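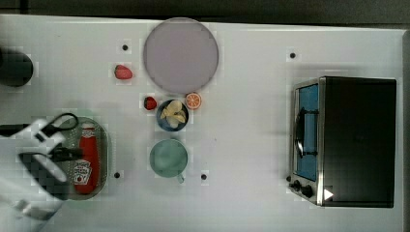 ## Ticket 32: policy reaches for ketchup bottle regardless of instruction

**Opened by:** Yee-man Fu
**Assigned to:** Chin-lung Au
**Component:** Cevico (language-conditioned pick policy)
**Bench:** Flidville, kitchen table layout
**Status:** closed, fix merged
**Date closed:** Mar 29, 2023

### Symptom

The policy was given the instruction "put the strawberry on the plate". The gripper moved to the left of the table and stopped over the ketchup bottle on the steel tray. Same result with "move the orange" and with "pick up the mug". The table layout was the same throughout: plate at the top, chip bowl below it, mug below that, toaster oven to the right.

Over 15 trials with three different instructions, the first approach was to the bottle in every trial. No faults in the controller log. Joint tracking error within limits.

### Expected

Approach direction should depend on the instruction. In the February build (before the new data mix) the same instructions gave separate approach paths, and the orange was picked without trouble.

### Log

**Entry 1, Fu.** Checked that the instruction string arrives at the policy node. It does. Printed the tokens on both sides of the bridge and they match. Not a transport problem.

**Entry 2, Fu.** Swapped the text embedding for a zero vector. The approach path did not change by any amount I can see on the plot. The policy is ignoring the text.

**Entry 3, Au.** Could be camera calibration, the estimate has drifted before. Please re-run the marker check using the black dots on the table top and attach the residual.

**Entry 4, Fu.** Residual is 2 mm. Calibration is fine. Also, if it were calibration the gripper would be off by a fixed offset from the right object, and it goes to a different object altogether.

**Entry 5, Au.** Agreed. Withdrawn.

**Entry 6, Fu.** Took the bottle and tray off the table and repeated "put the strawberry on the plate". The gripper went to the same place and closed on nothing. So it is not even looking for the bottle. It has learned a position.

**Entry 7, Au.** Looked at the data mix. The Sturnska set was added at the start of the month. In 60 per cent of its episodes the first grasp is in the left third of the table, and the tray hardly moves from one episode to the next. The instructions vary, but the layout gives the answer away, and the model has no need to read the text.

**Entry 8, Fu.** Does this explain the mug as well? The mug is close to the centre line and was picked correctly in the Sturnska episodes I watched.

**Entry 9, Au.** Those episodes all come from one operator session with the tray missing. With the tray present the mug is never the first grasp. I have put the episode list in the shared folder.

**Entry 10, Au.** Proposed change, in two parts:

1. Resample Sturnska so that each layout appears with more than one target object. Episodes where the layout only ever leads to one target are down-weighted.
2. Add a contrastive term. For each training image, draw a wrong instruction from the same layout group and penalise the policy if its action is close to the one for the right instruction.

Part 2 is the method from the Sin report, section on instruction swaps. We already have the loader for it.

**Entry 11, Fu.** Please train part 1 by itself first. If both go in together we will not know which one did the work.

**Entry 12, Au.** Done. Part 1 alone: correct first approach in 9 of 15 trials. Failures are still mostly to the tray side, and the mug is the worst of the three targets.

**Entry 13, Au.** Parts 1 and 2 together: correct first approach in 14 of 15. The one failure was a strawberry trial where the gripper went to the orange.

**Entry 14, Fu.** Repeated the zero-vector test on the combined checkpoint. Paths now change when the text is removed, and the gripper hovers without committing. I would sooner have that than a confident wrong grasp.

### Cause

Strong link between layout and target in the Sturnska episodes. The policy fitted a spatial prior and the text input carried no useful gradient.

### Fix

Resampled data mix plus the instruction-swap term, merged to the Cevico main branch. The zero-vector test is now part of the checkpoint script and blocks release if the mean path change is below threshold.

### Left open

- Two strawberries on the table and an instruction that names only "the strawberry". The trials accepted either one. Fu to write a separate ticket for this.
- Toaster oven instructions were not tested. The door handle needs a different approach angle and the Sturnska set has no door episodes.
- Swap weight was set by hand. Au to run a sweep when the cluster is free.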